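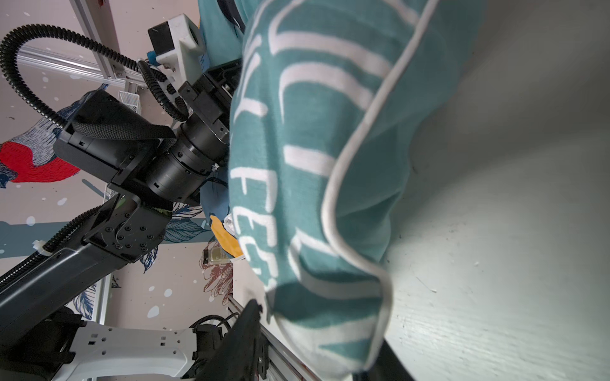

**Pre-purchase walk-round, two-arm towel and laundry bench, Lovthorpe**
19 Dec 2024

I did this one with the budget sheet open on my knee, so it's half safety check and half shopping list. The question I was sent to answer is whether we buy a second bench like this one for Kaswood, and what we'd want changed on the order if we do. Marks are OK, FIX (do it on this bench now), BUY (needs money) and ASK (I don't know yet and neither does the quote).

## 1. Arms and joints

- [x] **Hex screws at the elbow bracket – OK.** They're out in the open, so a key gets straight onto them. I'd love that to stay the same on the new one! The Borkowska quote shows a covered elbow as an option and I'd turn it down. I don't want to take a cover off every time I check a screw.
- [x] **Wrist, turned by hand with power off – OK.** Smooth both ways on both arms.
- [ ] **Spare wrist motor – BUY.** We don't hold one. Borkowska wants 400 for it and the wait is long enough that I'd order it with the bench and put it on the shelf.
- [ ] **Reach overlap between the two arms – ASK.** They work very close together on a towel, and they have to, or they can't pass a corner across. What I can't find in the paperwork is what happens when one arm stops and the other one doesn't. I want that in writing before anybody signs.

## 2. Grippers

- [x] **Finger faces, edges and fixings – OK.** Black fingers, no chips I could feel. I ran an old washcloth over them and it didn't snag.
- [x] **Rail, wiped and checked for lint – OK.** Lint does collect in there on toweling days, so this stays a weekly job.
- [ ] **Finger sets – BUY.** Two sets for the new bench, please, plus one more for this one. They're the cheapest thing on the whole quote and the thing we'll go through fastest.
- [ ] **Pinch warning label – FIX.** The wording on ours came from the old single-arm bench. It needs to say there are two arms. Small job, I'll print it.

## 3. Cables

This is where I spent most of my time, and where I'd spend some of the money too.

- [x] **Corrugated conduit, looked over for splits – OK.** The big loop gives the arm plenty of slack.
- [ ] **Cable ties along the arm – FIX.** I'd like hook-and-loop straps instead of plastic ties on anything that gets undone for service. Every time a tie gets snipped there's a blade right next to a cable, and I've nicked one myself (not on this bench, before you ask).
- [ ] **Cables over the base – FIX, then BUY.** They run across the top of the white base frame. A short length of cover channel would sort it out here. For Kaswood I'd ask for the cables to be routed underneath from day one. It's a line on the order and Rosamlow, who are doing our install, say it adds nothing if we ask early.
- [ ] **Spare camera lead – BUY.** One per camera. Don't let this get cut from the list, it always gets cut from the list.

## 4. Camera mounts

- [x] **Mount on the arm, wiggle test – OK.** It's a white 3D-printed part and it held firm.
- [ ] **Spare printed mounts – ASK.** Can we have the file? If Borkowska will hand it over we can print our own and skip the spares line completely. If they won't, add a pair to the order.

## 5. Frame and work surface

- [x] **Aluminum frame, joints and feet – OK.** Nothing moved when I leaned on it, and I leaned on it properly.
- [ ] **Wire basket on the rail – FIX.** Handy thing, but it needs a rule. Light items only and nothing sticking out past the rim. I'd budget for one at Kaswood too, because people will hang one up anyway and I'd sooner we picked where it goes.
- [x] **Work surface – OK.** The pale wood-grain top is fine for cloth. Please don't let anyone upgrade us to the steel top, it's more than 900 extra and the towels slide about on it.
- [ ] **Small stuff on the surface – FIX.** There's a little clear bottle with a beige label and a few odds and ends back behind the towel. Bottles go on the shelf before the arms are switched on. I've added this to the start-up card.

## 6. The load itself

- [x] **Towels – OK.** The big teal one with the white lettering is a good test piece. It bunches up, it hangs heavy and it has that piped edge, so if a bench copes with it I'm fairly relaxed about the plain ones. I'd write a towel of that sort into the acceptance test for Kaswood.
- [ ] **Acceptance test length – ASK.** The quote says 20 folds and we're done. I'd push for a full shift with mixed items, shirts included. Rosamlow are happy to stay for it if it's booked in advance.

## Where that leaves the budget

My vote is yes to the second bench, with the spare motor, the finger sets and the camera leads kept on the order, and the steel top and elbow cover taken off. I'd hold the signature until the arm-stop question comes back. Delivery is penciled in for May, so there's time to wait for a proper answer.

The FIX items on this bench are mine. The cover channel has to come out of Lovthorpe's own repair money, and I'll need a code for that before I can order it.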